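4.2 Wiping of hard surfaces

Wiping was the task our cleaning staff named first when we asked what they would hand over to a machine, and it is the one we had expected to go most smoothly. The motion is simple, the forces are low, and a counter does not move. On plain laminate test boards in the lab, the Tautahi arm cleared a dried sugar film in 21 passes or fewer in every trial. Results in working rooms were a good deal weaker, and this section deals with the difference.

We define a wipe as finished when an observer standing at the counter can find no residue or streak under the existing room lighting. Staff at the Clistham sites use the same test. They bend down, look along the surface toward the light, and go back over anything that shows. Time per counter was not limited, although in practice no member of staff spent more than a few minutes on one.

Two things made polished stone harder than the lab boards. The first is reflection. Ceiling lights show up in the surface as bright spots, and the residue detector marked many of these as spills. When the arm moved, the spots shifted in the camera view, and the planner sent the cloth after them. The second is pattern. A veined or mottled slab has light and dark patches of its own, and a thin film over it changes the color by less than the stone itself varies from one patch to the next. 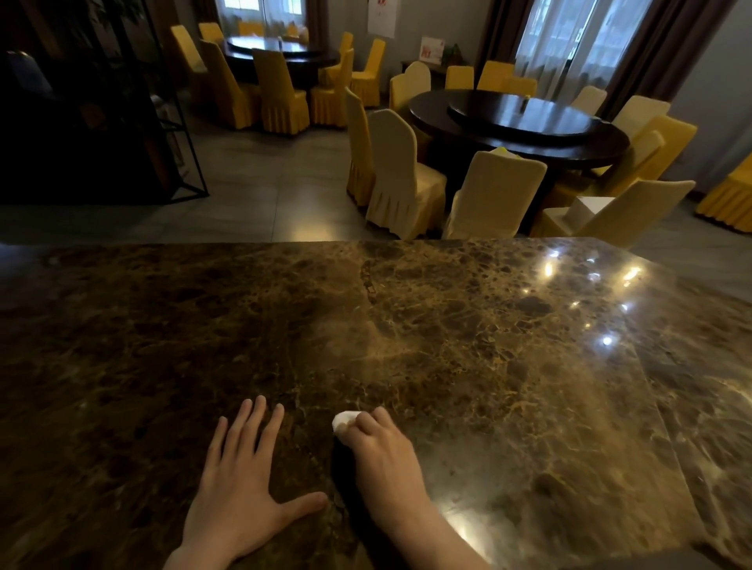

Figure 7. Hand wiping of a polished marble counter beside a dining room. The surface near the cloth looks lighter and slightly hazy. Ceiling lights reflect in the stone at right.

Figure 7 shows the kind of surface involved. A person doing this job by hand has the cloth bunched in one hand and the other hand flat on the stone. In interviews, staff said the free hand was mostly for balance, but Saskia Doolan, who supervises two of the sites, added that she feels for sticky patches with her fingertips before she looks for them. Our system has no equivalent. The wrist sensor reports total force at the cloth and cannot tell a tacky spot from a fold in the fabric.

The cloth was a problem in its own right. Staff refold or re-bunch it whenever a side gets dirty, usually without looking. The Flallano gripper holds a pad in a fixed clamp, which works until the pad is loaded, and after that it spreads the film over a wider area. We tried a scripted pad change after every 500 strokes. This was too late on greasy counters and wasteful on clean ones.

Adding a second camera position and comparing the two views removed most of the false spills – reflections move between views and real marks do not. Haze remained the main cause of failure. Pryor and Dunstan scored the final runs separately and disagreed on nearly 2 percent of them, all cases of faint streaking on dark stone.

On this evidence we would rate wiping as ready for flat, matte, plain-colored surfaces and not yet ready for polished stone. Chairs and tables, which have to be worked around or moved, are taken up in Section 4.3.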